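Home Help Board > Kitchen > Lighting and ceilings

Yellow light from kitchen ceiling panels, can't tell if white dishes are clean

Posted by Demetrio Collado, 26/07/2019

We moved into an 800 square foot place in Stevbridge in February and the kitchen has a ceiling made of light panels. They glow yellow, and everything white under them takes on a cream color. Plates, bowls, the inside of mugs. I wash up in the evening and put things away, then in the morning I take a bowl out by the window and there's a tea stain or a film of grease on it that I never saw.

I would like whiter light over the sink and the counter where the dishes get stacked. The landlord says I can change anything I like as long as it can be put back. I had someone from Rilturcombe Electric come and look, and the quote was $1,279 to replace all the fixtures above the panels. That's more than I want to spend on a rental.

My questions are:

Is the yellow coming from the lamps or from the panels themselves? I know plastic can go yellow with age but I don't know how old any of this is.

Can I replace only the part over the sink, or will it look bad next to the rest?

Is there a way to check dishes properly in the meantime? I have been carrying them into the bathroom, where the light is white, and my wife thinks this is ridiculous.

The panels lift out. I pushed one up with my hand and it moved, but I haven't taken one down yet. I didn't want to break it.

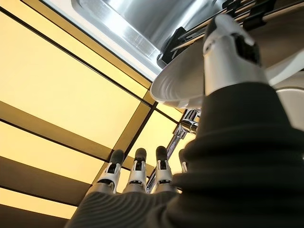

Another thing is that it's worst on the underside and the rim. The inside of a bowl gets light straight down into it and I can usually see food if it's there. When I turn it over to check the bottom and hold it up, the ceiling is behind it and the part facing me is in shadow. Most of the stains I find in the morning are on the foot ring or just under the rim.

Thanks for any advice. I'm okay with a ladder but I don't do wiring.

R. Grigaitė

Take one panel down and lay it on a sheet of plain printer paper next to a window during the day. If the paper looks white through it, the panel is fine and your lamps are warm ones. If it looks like weak tea, the panel has yellowed. It could be both. Mine were both.

To get a panel out, push it straight up until it clears the grid, turn it a little, and bring one corner down first. Have somebody stand below to take it. Old ones get brittle at the edges, so don't bend it to get it through. Wear glasses of some kind as there will be dust and dead bugs. Turn the lights off first and let the tubes cool.

If you have tubes up there, read what's printed on the end of one. There will be a color number, usually with a K after it. 2700K or 3000K is warm and yellowish. 4000K is close to neutral, and 5000K looks like an overcast day. For a kitchen I would go to 4000K. I tried 5000K once and took them out after a week, the food looked gray.

When you buy new tubes, match the length and the type exactly. If you want LED tubes, check whether they are made to run on the ballast you already have. The ones that need the ballast bypassed involve rewiring and you said you don't do that. Keep the old tubes somewhere safe for when you move out.

I replaced lamps and panels in my own kitchen for $184 in total, and I did the installing myself. New panels can be bought in standard sizes and trimmed. Measure the panel and not the opening.

As for doing only the sink part, you can, but you will see the line where the two colors meet. It bothered me and I ended up doing the whole ceiling. My sister has two colors in hers and says she doesn't notice.

Wash the old panels before you spend anything. Lukewarm water, dish soap, soft sponge, let them drip dry standing in the tub. Kitchen grease goes up and sticks, and it's yellow too.

pottingshed_lou

Just get an under cabinet light. I have an Eltusura stick-on bar above my sink, it's rechargeable and has a white setting. Comes off with no marks. Doesn't fix the ceiling but I can see what I'm washing.

marten4

I agree with the light bar for now. Put it low and toward the front of the cabinet so that it shines sideways onto the dish. Light from straight above does nothing for the underside of a bowl, whatever color it is, so new tubes will only solve half of your problem.

You can also find most of it by touch. Run a bare fingertip around under the rim and around the foot while the bowl is still in the rinse water. Clean glaze squeaks a bit and grease feels slick. Tea stains you can't feel. For those I make a paste of baking soda and water and rub the bottoms of everything once in a while.

Also look at how you stack before washing. If dirty bowls are nested, the grease from the lower one goes onto the foot of the one above it. I leave them side by side.

I wouldn't pay the $1,279. A different electrician charged me $155 to come out and change one ballast, and that included the part.

Demetrio Collado

Thank you all. I took one panel down and did the paper test. Slightly yellow but not like tea. The tubes say 3000K. I'll wash the panels first and then get 4000K tubes for the whole ceiling. Light bar is ordered too. Does anyone know if the grid itself can be wiped down with the same soap, or does the paint come off?

R. Grigaitė

Same soap is fine. Wring the sponge out well and keep it away from the fixtures.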